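Hamdia Kahsay had the laundry from the third floor to finish before six, and her sister-in-law was late with the van. She did the sorting herself. Whites went in the plastic basket, darks and reds in the wire one, and anything she had doubts about stayed on the table until somebody made up their mind.

The yellow one was in doubt. It had come down from Trurnness with the rest of her mother's things, in a box marked LINENS 102 in a hand she didn't know. She had washed it once already, alone, and the water had come out the color of weak tea. She did not trust it with the whites.

Hạnh Lâm came in at twenty past four with the keys in her mouth and a bag on each arm.

"They want 130 dollars for the storage unit," she said, when she had put everything down. "It was 90 in August."

"Did you pay it?"

"I paid it."

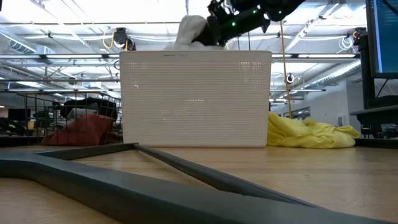

Hamdia went on with what she was doing. The whites were nearly all small pieces, napkins and pillowcases, and her mother had ironed every one of them every week for the guests at the Clisier. There had been two waiters then and a man who played the piano on Fridays. Now the building was a tire shop.

"We could let the unit go," Hạnh said. "There's nothing in it but chairs."

"They're good chairs."

"You haven't sat in one since the funeral."

That was true - she had not sat in one then, either. She had stood by the door of the dining room and taken people's coats. She remembered old Mr. Lahlou holding on to his, saying he wasn't staying, and then staying until eleven.

Hạnh picked up a black shirt from the wire basket, looked at the collar and put it back.

"And that?" she said. She meant the yellow.

"I don't know yet."

"It'll run."

"It might have finished running."

Hạnh looked at the clock and then at the table. She took off her coat, which she had not planned to do, and hung it on the back of the door.

"Wash it again, then," she said. "I'll wait."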